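Cledalholm extends trial of sleeved handling arm after first review

21 January 2025

The engineering services unit at Cledalholm has published the findings of its first review of the Wotanness handling service, under which a robot arm fitted with a jointed hand is supplied, installed and maintained for a fixed monthly charge. The review covers the period from the acceptance tests in March of last year. Teemu Hyvönen, who led the evaluation, discussed its results with this bulletin.

Mr Hyvönen said that the unit had been looking for a way to pass long bars and similar stock between stations without fitting a new set of grippers for each size. "We had a cupboard full of grippers, and every one of them had been bought for a single job," he said. "The hand was offered to us as a replacement for most of that cupboard. Our task was to find out how much of it could go."

During the review period the arm was given 2,068 handling tasks. It completed 1,806 of them without help from an operator. A further 102 were completed after an operator had corrected the starting position of the part, and the remainder were stopped and done by hand. Mr Hyvönen described the result as acceptable for a first year, although below the level that the unit would require for work at night.

Asked where the difficulties lay, he pointed to thin parts with a smooth surface. "A thick bar gives the thumb something to close against. With the narrow ones the grip settles a little after it has closed, and the next station then receives the bar at a slight angle. The supplier changed the closing speed for us twice. The second change was the better one."

The fabric sleeve is charged separately and was the subject of some debate within the unit. It protects the arm from dust and light spray, but it has to be removed for each full inspection. Mr Hyvönen confirmed that this takes one technician the greater part of a morning. "I would ask any new customer to put that time in the budget from the start," he said. "It is not in the brochure."

He was more positive about maintenance of the hand itself. The finger segments are held together with ordinary screws, and staff have replaced 5 of them on site under the terms of the service.

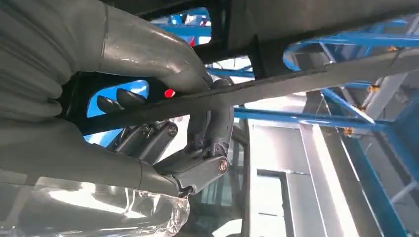
Stela Crăciun takes a more cautious view of the contract, and told the bulletin that the monthly charge was fair only where the arm was in use on most working days. At Tikholm, she said, a similar arrangement had been considered and set aside on grounds of cost, and she would wish to see a lower rate for smaller sites before the question was raised there again.

Mr Hyvönen accepted the point. He noted that the charge does not fall when the arm is idle, and that the unit had asked for this to be looked at before renewal. The supplier has so far offered a reduced rate for planned closures only.

The trial will continue on its present terms, with the narrow bars moved back to manual handling until a revised fingertip has been supplied and tested. Copies of the full review may be requested from the engineering services office.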